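Short stays at Pomidport House: questions guests ask

What time can I check in?
Rooms are ready from 3 pm. If you arrive earlier you can leave your bags in the office by the front door. Late arrivals are fine up to 10 pm - after that, ring the night number on your booking.

Are the rooms furnished?
Yes. Each has a bed, a wardrobe, a table and somewhere comfortable to sit. Furniture differs from room to room and we can't promise a particular piece.

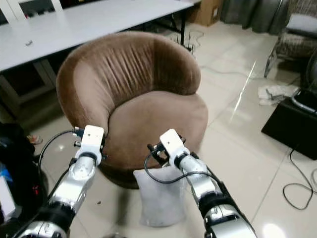

Brown velvet tub chair with pleated back.

Do you take a deposit?
We take £50 per booking, by card. It goes back to the same card within 7 days of checkout. Bookings of a month or more are handled by Sandra Hartley, who will send you a separate agreement.

Can I bring a pet?
Small dogs only, in the ground floor rooms. Tell us when you book. Cats can't stay, as the upstairs landing is shared with a tenant who is allergic.

Where can I park?
There are no spaces at the house. The Rusberg Road car park is about 20 minutes' walk away and takes coins or cards. You can stop outside to unload.

Is there air conditioning?
No. In July the top floor gets warm by late afternoon. Keep the blinds down on the street side and open the back window at night. Fans can be borrowed from the office. 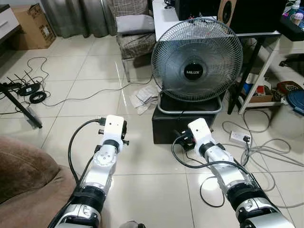
Page last changed: July, by Mitra Kiani

Can I cook?
The shared kitchen is on the first floor and is open until 11 pm. Pans, plates and cutlery are in the cupboards. Please label anything you leave in the fridge. Unlabelled food is thrown out at checkout.

How do I do my washing?
The machine is next to the kitchen and takes tokens, which the office sells. Bring your own powder. There is no dryer, but there is a line in the yard.

What if I need to cancel?
You get a full refund up to 7 days before arrival. After that we keep the first night. Write to Edileuza Medeiros at the office with your booking number.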